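From: Inese Vaher
To: old-desktops list
Date: 5/16/25
Subject: Re: Which towers are still worth rescuing?

Jelínek wrote:

> I've been offered a stack of old office towers when Dalow clears out its
> back building. Before I say yes I'd like to hear from people who have
> done this. Are they worth the space? My daughter wants one for writing
> and music, and I'd like one for backups in the hall closet. I have a
> screwdriver and some patience but I've never gone further than swapping
> memory. Also, does anyone still bother with the plastic front panels, or
> do you leave them off?

Say yes! Say yes before somebody else does!

I've been fixing up office desktops since last November and I can't remember when a hobby made me this happy. They were built for people who had to open them on a Tuesday morning with a phone on one shoulder, so the side comes off easily, the drive cage usually swings or slides out, and you hardly ever need a second screwdriver. Compare that with the slim thing my sister bought, which I had open for an entire evening and nearly cried over.

For your daughter, I'd put the money into a solid-state drive first and memory second. My own writing machine has a plain 332 GB partition for documents and music, and I'm nowhere near filling it. Everything else in there is as I got it, apart from a new fan. It starts up faster than I can sit down – I still grin at that.

The closet machine is a different story. Backups want quiet and they want air, and a hall closet gives you the first and takes away the second. Mine lived behind the coats for a while and the drives got warmer than I liked. I moved it to the bottom shelf in the laundry room, left the door open a crack, and now it's perfectly content. Use 2 drives that mirror each other, and keep one more copy at somebody else's house. I trade with my neighbor: her photos sit on a shelf at my place and mine sit in her sewing room.

Some things I'd look for when you're standing in front of that stack:

- Bulging or crusty capacitors. Put those boards aside, however nice the case is.
- Odd power connectors. Several of the big makers used their own, and an adapter is fine if you can find one. Hiltico used to carry them, though I haven't checked lately.
- Missing drive trays. Grab spares from the really hopeless towers before they go to recycling, you'll want them later.
- The little battery on the board. Just replace it and be done.

If you pull a processor, please close the lever on the socket and put a cover over it if you have one. I bent pins on my second board by resting my sleeve on it for a moment, and straightening them with a sewing needle under a lamp is not an evening I'd like to repeat. 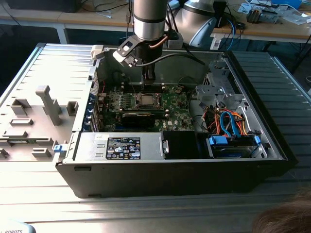

Tower on its side with the CPU socket bare and the lever in view. Dell board in this one.

Lay the case flat whenever you work near the socket. I did my first few standing up and kept dropping screws down behind the board, where they rattle around and hide under things. A muffin tin is great for sorting them, by the way (one cup for the case, one for the drives, and so on).

About the front panels: I put them back! They steer the air where the maker wanted it, and without them the power button on some models is only a tiny nub you have to poke with a pencil. Wash them in the sink with dish soap, dry them well, and they come up beautifully.

As for paying, I gave 80 dollars for my first batch of 5 and felt I'd robbed the man. If Dalow is giving them away, the only cost is your back. Bring a blanket for the trunk.

I have a spare Wusex cooler here that fits several of the older sockets, and it's yours for the postage if one of your fans turns out noisy. Write down the model numbers from the back labels and send them to the list, I'd love to know what's in that building!

Inese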